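Hinges, Gaps and the Second Coat: Florence Pelletier on Cabinet Finishing

Florence Pelletier runs the finishing room at Girard, a joinery shop that supplies kitchens to builders and small contractors. The room handles 36 doors on a full day. Before joining the shop she spent 16 years repainting cabinets on site, and most of her views on drying time come from that period.

"The rack label says recoat in two hours," she says. "That number is for a warm room with moving air. In October, with the heating off, I double it. If the first coat drags under the sanding block, it wasn't ready."

The shop switched from solvent paint to a waterborne enamel, Nekwood, after a long trial on sample doors. Pelletier kept the samples. They hang on a wall outside the spray booth, 188 of them, each with the primer, the film thickness and the sanding grit written on the back in pencil.

Her main finding from the samples concerns edges. Paint pulls away from a sharp corner as it dries, so the film is thinnest exactly where hands and cloths wear it most. Girard now eases every edge with a light pass of fine paper before priming.

"You don't need much radius," she says. "You should be able to feel it and barely see it. A square edge looks very crisp on delivery day and then you get the callback."

Laurier Ouellet, who sets the doors after finishing, works to a gap of 2 millimeters between neighbors. Paint counts against that figure. Two coats of primer and two of enamel on both edges will close a tight gap enough to bind in humid weather, and he asks for the doors to be cut slightly under size to allow for it.

"People blame the hinge," Ouellet says. "They turn the screw until the door clears, and now it's crooked. The hinge was fine. Measure the door after paint and you find your answer."

On color, Pelletier is brief. Strong blues and greens need a tinted primer, and she will not accept a job over white. Coverage over white takes an extra coat, and the extra coat stays soft longer. Dark and saturated colors also show burnishing, the shiny patches left by rubbing.

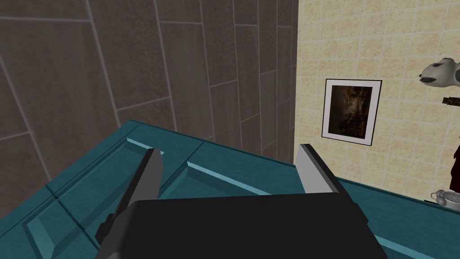
"Satin is the usual compromise," she says. "Matte marks if you look at it. Gloss shows every ripple in the panel. I tell customers to live with a sample for a week, next to the sink if they can, and wipe it every night."

She recommends plain water and a soft cloth for the first month. The enamel is dry to the touch the same day but keeps hardening for weeks, and degreasers used too early leave a dull patch that polishing will not remove. Tops of wall units get the same coating system as the doors, although many shops leave them in primer. Kitchen grease settles there first, and bare primer absorbs it.

For repairs, Girard supplies a small jar from the same batch with each order. Pelletier advises brushing chips in thin layers and letting each one dry overnight. Larger damage comes back to the shop, where the whole door face is sanded and sprayed again.

"Spot spraying a face never matches," she says. "Take the door off, label the hinge side, and bring it in on Saturday morning."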